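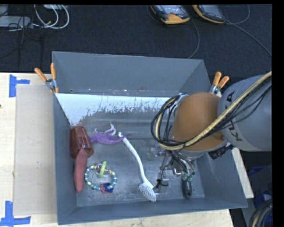
Ismail Cherkaoui wrote in after my last post to say I had been unfair to old matchday programs, and that the away-team page was often the best thing in them. He has a point. I spent most of Tuesday evening going back through the pile, and I'm changing my mind on at least part of it.

The pile is the one I bought from a house clearance, 70 programs in two shoeboxes, nearly all from lower-league grounds. I had been reading them for the manager's notes, and those are dull. The manager is pleased with the effort, the pitch has held up well, and supporters are asked not to stand on the wall by the turnstiles.

The away-team pages are different. Somebody at the home club had to fill a page on players they had maybe seen once, so they used whatever they could get. One center half is listed as a keen pigeon racer. A reserve goalkeeper gets 3 full paragraphs because he once had a trial at a bigger club. The star striker gets a line and a half.

I also found the page Ismail mentioned, with the hand-drawn league table. The columns don't add up. Two teams have played 17 games and have points from 18, and a pen correction has been made to one of them but not the other.

## What I'm keeping

I can't keep all of them. The plan for now:

- anything with a team sheet filled in by hand
- the cup replays
- the runs where I have both home and away issues for the same season

The rest will go to Innes Tennant, who is short of several and has offered me a few old sticker albums in return. I said yes to the albums before asking how full they were.

I still think the price went up too fast for what you got. The later ones have more color and twice the ads, and the away page shrinks to a list of names and heights. If you have any from before that change, with the long player write-ups, I'd like to hear which clubs did them well. I'll go through the second box in April.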